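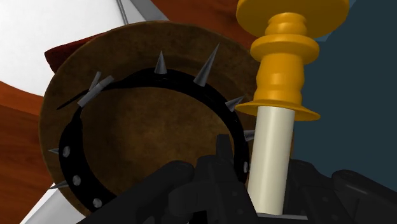
Por Colleen Gill | Actualizado el jueves 2 de julio | 3 comentarios | Compartir

Celda virtual Naltarberg

La celda Naltarberg es un entorno simulado de manipulación robótica mantenido por la firma Menel. Consta de un brazo con pinza negra de dedos articulados, una cámara virtual y un catálogo de 2000 objetos domésticos elegidos con criterio discutible: un collar de pinchos puede acabar dentro de un plato marrón, junto a un candelabro amarillo con su vela.

Puesta a punto

Cada objeto lleva una malla visible y otra de colisión, más tosca. El collar es el cliente habitual del taller - cada púa cónica pide su propio volumen, y si se simplifica demasiado la pinza cierra sobre aire con gran convicción. Jouko Lappalainen, autor del manual de mantenimiento, recomienda 25 cierres de prueba por objeto y paciencia sin límite fijado.

La calibración de la cámara se revisa cada 1000 episodios. El procedimiento, llamado Lehtinen, compara la posición calculada de los dedos con la que aparece en la imagen y corrige la diferencia.

Averías

Un robot simulado no pierde aceite, pero sí atraviesa mesas. En junio se rehízo el contacto de los dedos tras varias fugas de objetos hacia el subsuelo. La versión Grolia conserva el ajuste anterior para quien lo eche de menos.

Compartido 25 veces

Usamos cookies propias y de terceros. Aceptar | Configurar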